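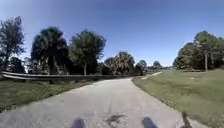
Grauer Weg mit dunklem Fleck, Gras links und rechts direkt dran, kein Randstein.

Flecken auf dem Weg und ausgefranste Rasenkanten

Schnell runtergetippt, 27. August 2024, weil wieder zwei Mails dazu kamen. Die Tipps gelten für Gartenwege, Einfahrten, alles was hell und grau ist und wo man jeden Fleck sieht.

Erstmal: was ist es überhaupt?
Dunkle Stelle mit zackigem Rand kann alles sein. Wasser, Öl, altes Laub, Algen. Von oben gucken bringt nix. Küchenpapier drauf, Stein drauf, 20 Minuten warten. Papier nass und sauber = Wasser. Papier fettig = Öl. Papier trocken = sitzt im Belag, also schrubben.

Öl und Fett
Frisch: Katzenstreu drauf, die billige, klumpende. Mit dem Schuh reintreten, über Nacht liegen lassen, auffegen. Nicht in den Gulli und nicht auf den Rasen, kommt zur Schadstoffannahme. Nicht gleich mit Wasser ran, das verteilt bloß alles.
Alt: Waschpulver mit wenig Wasser zu Brei rühren, dick auftragen, Folie drüber, nach 4 Stunden bürsten. Meist zweimal nötig. Ein Rest bleibt oft, der bleicht über den Sommer noch etwas aus.

Algen, grüner und schwarzer Belag
Harte Bürste, heißes Wasser, bisschen Soda. Vorher an einer Ecke testen. Essig und Salz bitte lassen, beides macht das Gras am Rand kaputt und ist auf Wegen meist eh nicht erlaubt. Ich hab außerdem den Grornum Steinreiniger hier stehen, geht ganz ordentlich, riecht aber streng. Handschuhe!
Drahtbürste nur im Notfall. Gibt Kratzer und später Rostpünktchen.

Hochdruckreiniger
Ja, aber Abstand. Flachstrahl, keine Dreckfräse, sonst wird die Oberfläche rau und ist ein Jahr später schlimmer zu als vorher. Immer in langen Bahnen und immer gleiche Richtung, sonst sieht man die Schlenker. Hab ich bei mir in der Einfahrt, sieht bescheuert aus, geht nicht mehr weg.

Kante ohne Randstein
Gras läuft rein, jedes Jahr ein Stück. Bei geraden Wegen: Schnur spannen. Bei Kurven: Gartenschlauch hinlegen und so lange schieben bis der Bogen passt, dann dran lang stechen. Spaten tut's, Kantenstecher ist bequemer. Meiner ist von Boychuk, 11 Jahre alt, einmal den Stiel getauscht.
Am besten ein, zwei Tage nach Regen. Bei Trockenheit bröselt die Kante weg.
Soden nicht wegschmeissen. Umgedreht auf den Kompost oder richtig rum in die kahlen Stellen, antreten, giessen, fertig.

Gelbe Stellen im Gras
Meist zu kurz gemäht oder zu wenig Wasser, am Wegrand heizt sich der Boden ja auch auf. Mäher eine Stufe höher. Leicht harken, nachsäen, feucht halten. Jetzt Ende August geht das noch prima, im Oktober wird's knapp.

Zäune und Geländer aus verzinktem Metall
Lauwarmes Wasser, Spüli, weicher Schwamm. Keine Stahlwolle, kein Scheuermittel. Unten an den Pfosten das Gras mit der Handschere schneiden, Fadenmäher haut Macken ins Zink.

Und im Winter
Splitt oder Sand streuen, Salz frisst an Belag und Rasen. Den Eimer schon vor Dezember vollmachen, danach ist im Baumarkt alles leer. Im Frühjahr den Splitt zusammenfegen, sieben und wieder in den Eimer. Deckel drauf, sonst gehn die Katzen rein.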